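Pudex hand-guided picking, progress to end of December
Prepared by Assunta Cirillo for Stevens

Recording for the fruit task is under way at the Irnora site. We have 297 demonstrations stored, and 56 still need checking before they go into training.
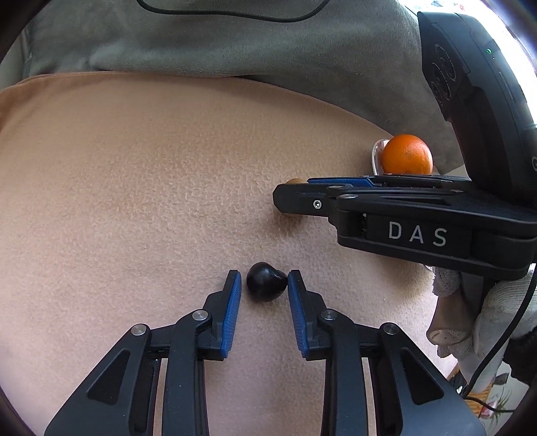
Small fruit has taken up most of our time this period. Operators tend to close the fingers too early and push the fruit away. We now ask them to pause with the fingers open on either side, as with the small black fruit on the peach cloth, and then close slowly. Gloves stay on for all recording.

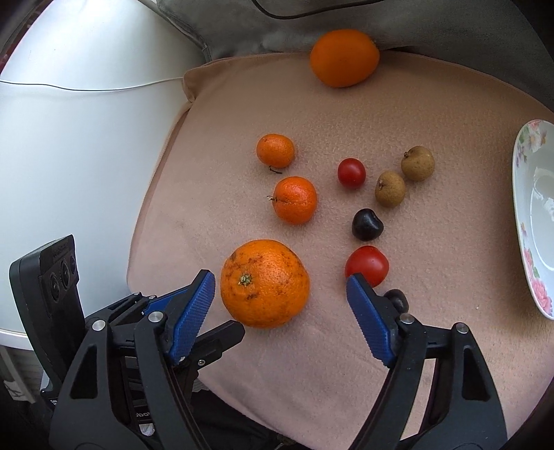

Mixed fruit on the cloth, with the large orange between the open fingertips.

Two operators are trained. Next period we will finish the checks and send the first set to Gresedia. No change to the budget is requested.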